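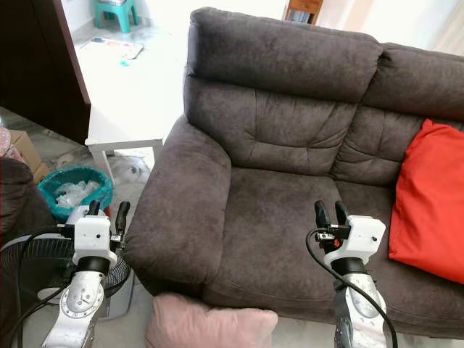 Prundico Upholstery and Soft Furnishings Cleaner
Concentrate, 300 mL bottle

Sold by Uronwood Home Care
Availability: In stock
Suitable for: microfibre, polyester, nylon, acrylic, polar fleece, most cotton blends
Not suitable for: leather, suede, silk, wool, viscose, unsealed timber

Add to cart
Add to wish list
Compare

Product details

Prundico is a low-foam cleaner for lounges, dining chairs, cushions and throws. It comes as a concentrate and is mixed with tap water in a spray bottle or a small bucket. It lifts body oils, food grease, tea and coffee, mud and general grubbiness from armrests and headrests. It will not remove dye transfer from new jeans, permanent marker or bleach marks.

The formula has no bleach, no optical brightener and no added colour. It has a faint citrus smell that goes once the fabric is dry. If you prefer none at all, the unscented version is listed under Related products at the same price.

One bottle makes up to nine litres of cleaner at the light rate. Most people will get several full cleans of a three-seater from it.

Mixing rates

Light clean, dusty or dull fabric: one capful per litre of water
Armrests, headrests and seat fronts: two capfuls per litre
Food and drink spills: four capfuls per litre, then rinse
Machine wash, throws and cushion covers: one capful in the dispenser with your usual detergent

Mixed cleaner keeps for 14 days in a closed bottle. Tip it out after that and mix a fresh lot. The concentrate keeps until the date stamped under the base.

Before you start

Check the care label. It is usually under a seat cushion or stapled to the underside of the frame. W or WS means water-based cleaners are fine. S means solvent only, so do not use Prundico. X means vacuum only.

Test on a hidden spot. Dab on a little of the mixed cleaner, leave it to dry fully, then look at it in daylight. If the colour has moved or the texture has changed, stop there.

Directions for lounges and chairs

1. Vacuum the whole piece, including the seams and under the cushions.
2. Spray one panel at a time from seam to seam. Do not soak it.
3. Work it in with a soft brush or a white cloth.
4. Blot with a dry towel.
5. Wipe with a cloth wrung out in clean water.
6. Leave to dry with a window open or a fan going. Keep it out of direct sun.

Cleaning one panel at a time helps avoid water rings. If a ring does form, dampen the full panel again, blot it and let it dry evenly. Microfibre can feel stiff once it has dried. Brush it in one direction with a dry soft brush and the pile will loosen.
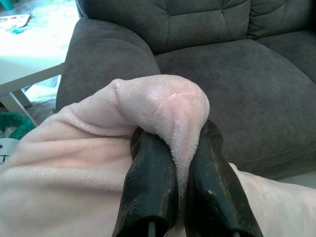 Directions for throws and blankets

Shake the throw outside first. Treat any marked spots with the two-capful mix and leave for a few minutes. Wash in cold or warm water on a gentle cycle with nothing that sheds lint, so keep the towels for another load. Skip the fabric softener. It coats polyester fibres and makes them pick up dirt sooner. Line dry in the shade or tumble dry on low. Hot drying will flatten fleece and it does not come back.

What's in the box

Prundico concentrate, 300 mL
Screw-on measuring cap
Fold-out care label guide

Spray bottle and brush are sold separately.

Safety

Keep out of reach of children. Wear gloves if you have sensitive skin. If it gets in your eyes, rinse with plenty of water and see a doctor if stinging continues. Keep pets off the furniture until it is dry. Do not mix with other cleaners.

Delivery and returns

Orders placed before 2 pm on a business day leave our warehouse that afternoon. Unopened bottles can be sent back within 14 days for a refund. Opened bottles can't be returned unless they are faulty or arrived leaking. Keep the carton if yours has leaked, as the courier may ask to see it.

The old flip-top bottle was replaced in August. The contents are the same, but the old cap holds less, so please don't use it to measure from a new bottle.

Related products

Prundico Unscented, 300 mL
Sakai soft upholstery brush, timber handle
Utesus spray bottle, one litre
Utesus white cleaning cloths, pack of 4
Replacement measuring cap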